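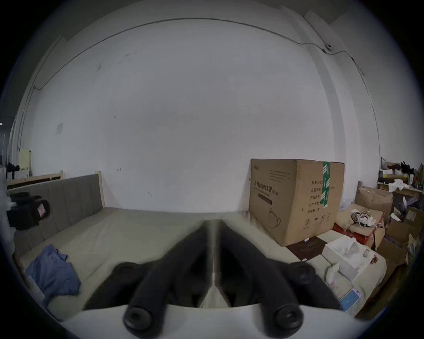 The bedroom was the stop I had been waiting for on the Pellier open day, and it did not let me down. We had already done the warehouse and the loading yard by then, and my feet were starting to complain, but as soon as I got through the door I perked right up. Pellier rents out storage and helps people clear their homes before a move, and the practice room is set up the way a bedroom looks when the packing is half done and everybody has run out of steam. The bed had turned into a table, as beds always do. There was a big carton of N95 masks standing on it against the wall, with green tape down the front, and a blue cloth crumpled up on the bare mattress, and I laughed out loud because my own spare room looked just like that in the week before we left Noswood.

The idea of the session is simple. You get 27 minutes and you have to make the bed usable again. You can't leave the room and you can't throw anything away. Anything you don't know what to do with has to go into a carton with a word written on it, and the word can't be "misc" (there was a groan from the whole group at that one!).

I was in the second group, so I got to watch first. They went straight for the big carton, which is what I would have done too, and then stood there holding it with nowhere to set it down. Our guide let them work that out for themselves. When our turn came we began with the cables instead, the white ones tangled on top of the open box, and I learned a way of winding them that I have used at home every day since. You fold the cable in half, then in half again, and put the tie around the middle, not the end. Mine at home used to come out of the drawer in one solid lump. Now they come out one by one and I feel ridiculously pleased with myself.

The other thing I took away was about shelves. We had all been treating the wooden shelf as a spot for overflow, and the guide asked us to stack the papers flat and then leave the rest of it alone until the floor was done. It felt wrong for the first few minutes and then very right. We finished with 2 minutes to spare, and the bed was clear enough to sit on, which several of us did.

Back to the warehouse for a moment, because I rushed past it. Pellier has 3117 storage units on the site, and nearly 3000 of them were taken when we went. The smallest are no bigger than a closet. The corridors are painted a different color on each level – I liked the yellow one best – and the cartons they sell come from Murketti, in four sizes. I bought six of the second smallest. They are a bit dear, but the handles are cut high enough that you can carry one down a flight of stairs without bashing your knees.

Lunch was soup and rolls in the loading yard, with the Chornovol bakery van parked by the gate for dessert. Get the poppy seed roll if you go. They had sold out of the cherry ones before our group even sat down.

The next open day is in the fall. Parking is free but the lot fills early, and the bus from Noswood stops right across the road. Wear shoes you can stand in for a few hours, and if they ask which group you want for the bedroom, say the second.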